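Dodent publishes gripper pad inspection code

Dromcombe, August 4, 2025 – Dodent has published a code of practice for checking the pads on hand-held gripper tools. It covers wear, scuffs and frayed edges, and asks for both fingers to be inspected with nothing held between them.
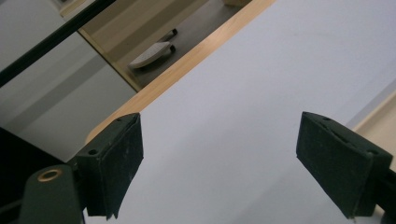 What changes for users

Pads must be checked every 4 shifts and the results kept for 2 years. Preltora sites will follow the code from December.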